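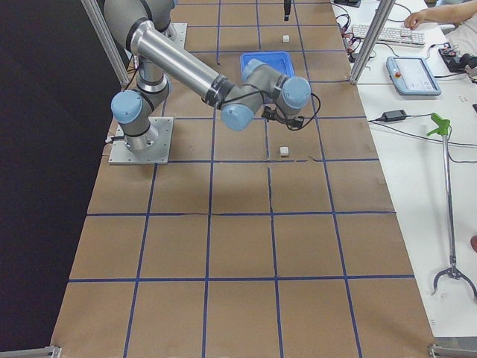
Voyages pour groupes › Séjours chorales et ensembles › Hébergement et salles
Temps de lecture : 4 minutes

Formule Skaron : séjour de répétition pour chœurs et orchestres amateurs

La formule Skaron est un séjour de quatre nuits pour les ensembles qui veulent préparer un programme loin de la maison, dans le calme, avec un concert à la fin. Elle est proposée par Clollar à Ruvavcombe, un bourg où nous travaillons depuis sept saisons et où nous connaissons bien les salles, les horaires et les routes. La formule convient aux chorales, aux harmonies, aux petits orchestres à cordes et aux groupes de jeunes accompagnés.

À qui s'adresse cette formule

Nous acceptons les groupes jusqu'à 71 personnes, accompagnateurs compris. Cette limite vient de l'hébergement : au-delà, il faudrait partager le groupe entre deux villages, et nous avons constaté que cela fatigue beaucoup les participants. Pour un ensemble plus grand, nous vous prions de demander la formule Grecu, qui se déroule dans une autre ville et avec deux hôtels voisins.

Le niveau musical n'est pas un critère. Nous demandons seulement que le chef ou la cheffe de l'ensemble soit présent pendant tout le séjour, car nous ne fournissons pas de direction musicale. Un pianiste accompagnateur peut être réservé en supplément, à condition de nous envoyer les partitions un mois avant l'arrivée.

Ce qui est compris

- quatre nuits en chambre de deux ou trois lits, draps et serviettes fournis ;
- la pension complète, du dîner du premier jour jusqu'au déjeuner du dernier jour ;
- la grande salle de répétition, réservée pour votre groupe de 9 h à 18 h ;
- deux petites salles pour les répétitions par pupitre ;
- les pupitres, les chaises sans accoudoirs et un piano droit, accordé avant chaque séjour ;
- le transfert en autocar entre la gare et l'hébergement, à l'aller et au retour ;
- l'organisation du concert final : la salle, les affiches et l'accueil du public.

Ce qui n'est pas compris

Le voyage jusqu'à la gare de Ruvavcombe, les boissons en dehors des repas, l'assurance annulation et la location des gros instruments. Pour les timbales et les contrebasses, nous pouvons vous mettre en relation avec un loueur de la région. Le prix dépend alors de la durée et du transport, et il est payé directement au loueur.

Les salles

La grande salle a un parquet et un plafond assez haut. Le son y est clair, un peu sec pour les voix, ce que plusieurs chefs apprécient pour travailler la justesse. Les petites salles sont au même étage. Elles ne sont pas isolées complètement l'une de l'autre, et nous conseillons de ne pas y placer les cuivres et les sopranos au même moment.

Le concert a lieu dans l'église du bourg ou, si le chauffage est nécessaire, dans la salle communale. L'église dispose de quelque 827 places et possède une acoustique généreuse. Il est prudent de prévoir des tempos un peu plus lents que dans la salle de répétition. Un raccord d'une heure est prévu l'après-midi du concert.

Déroulement habituel

Le premier jour est réservé à l'arrivée, à l'installation et à une courte répétition après le dîner, si le groupe le souhaite. Les deux jours suivants sont organisés selon votre propre plan de travail. Nous gardons libre un après-midi pour une promenade ou une visite, mais vous pouvez aussi le transformer en répétition, il suffit de nous prévenir la veille. Le quatrième jour est celui du concert. Le départ se fait le lendemain, après le déjeuner.

Périodes et réservation

Les séjours ont lieu au printemps et en automne. Le mois d'octobre est le plus demandé, et nous vous recommandons de poser une option tôt. L'option est gratuite et reste valable quatre semaines. Pour confirmer, nous demandons un acompte et une liste provisoire des participants. La liste définitive, avec les régimes alimentaires et la répartition des chambres, doit nous parvenir au plus tard trois semaines avant le départ.

Le tarif est calculé par personne, selon la taille du groupe et la période. Une place est offerte au chef de l'ensemble. Pour recevoir un devis, indiquez-nous le nombre approximatif de participants, les dates possibles, l'effectif par pupitre et le matériel dont vous avez besoin sur place. Nous répondons normalement sous quatre jours ouvrés.

Conditions mises à jour le 16 novembre 2024.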